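Small Spaces Board > Storage and Sorting > Cookie box as toy bin, or proper drawers?

tallgrass_ed
Joined in January. Posts: 14

We have one long low cabinet in the living room and it already holds everything else. The play food and small toys live in a green plastic cookie box that gets lifted to the table and back. I priced an Oltness six-bin unit as a replacement. It needs 300 mm of wall depth, and that blocks the walkway. Before I give up on it: is a single open box workable long term, or does it always turn into a junk bin?

Edmund Rutkowska

kavi_w
Moderator. Posts: 2,321

Workable, with a limit on item size. A single box fails when small parts sink and the child tips it out to reach them. Keep anything smaller than a fist in a second container with a lid. Post what goes in it and what is next to it.

tallgrass_ed

Table and cabinet, same afternoon.
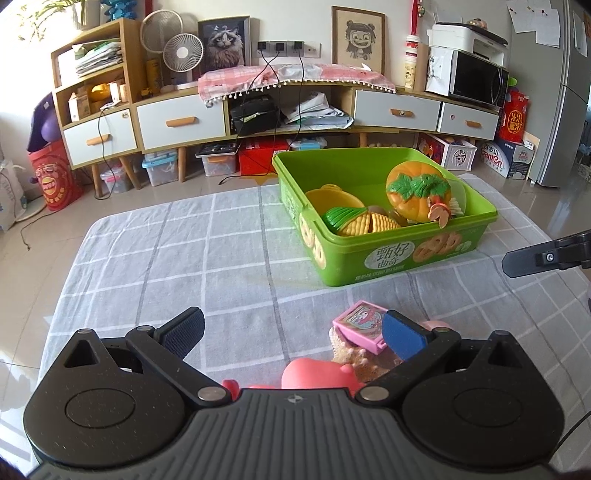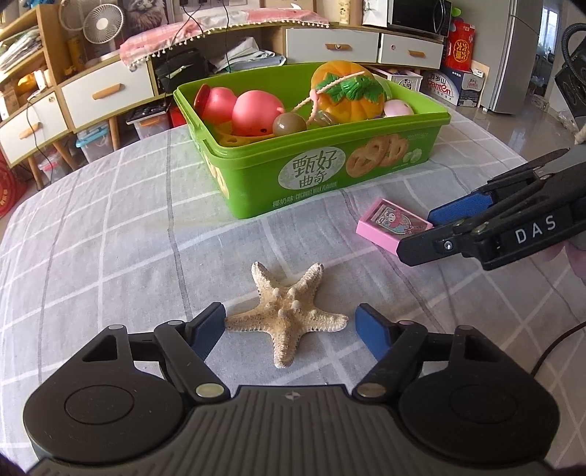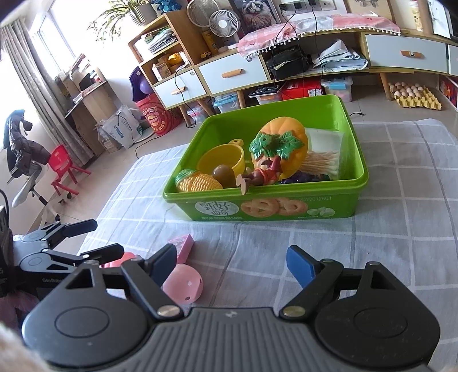
Depth is the constraint that matters to me, and I measured the walkway twice with the same result. The floor under the cabinet is taken as well. There is a red box down there, and a clear bin, and a container with a blue lid, so a second toy box would have to go on top or not at all. I would rather not put anything more on top, where it has to be lifted down.

plunon_fan
Posts: 129

I disagree with kavi on the second container. Two containers means two places to put things away wrong. I ran a Plunon divider in one box for a year: one vertical panel, large items left, small items right. Cost less than a lidded tub and the footprint did not change.

kavi_w
Moderator

A divider works if the box has straight walls. Cookie boxes often taper, and the panel lifts out when a child pulls on it. Ed, measure the inside width at the rim and at the base. If the difference is over 14 mm, skip the divider.

The other problem is mixed categories. The corn and the pumpkin are play food and belong together. Cotton swabs in a clear bag, as in the third picture, do not belong in a toy box at all. Move those to a drawer.

tallgrass_ed

Agreed on the swabs. Width at the rim is 9 mm more than at the base, so the divider is possible.

What about the starfish? It is dried and the arms are knobbly. My daughter wants it kept with the toys.

marl_and_chalk

Keep it out of the box. Dried starfish arms snap under load, and a toy pumpkin dropped on one is enough. Shallow tray, single layer, paper towel under it. Keep it away from the kitchen end if you get steam there.

plunon_fan

Or let her keep it where she wants and accept that it breaks. It is a starfish. I would not buy a tray for one object.

marl_and_chalk

A jar lid is a tray. No purchase needed.

oona_b

Has anyone used the Navaratnam stacking boxes under a cabinet with thin legs? My clearance is uneven because the floor tile slopes. The front edge of the box catches on the cabinet rail when I pull it out.

kavi_w
Moderator

Separate thread please, but briefly: felt pads under the two rear cabinet feet, then recheck the level. If it still catches, use the Damanik low version without the clip lid. The clips are the highest point on most of those boxes.

tallgrass_ed

Divider fitted this evening. I cut it from a document folder instead of buying one. Food on the left, figures and balls on the right. It bows slightly when the left side is full. I will try a double thickness.

plunon_fan

Score the folder along the center before you double it, and tape only the top edge. If you tape the bottom it will not seat.

Kavinda Weerasinghe (kavi_w)
Moderator

Moving this to Sorting, since the furniture question is settled. Oona, your post has been split to Under-Cabinet Clearance.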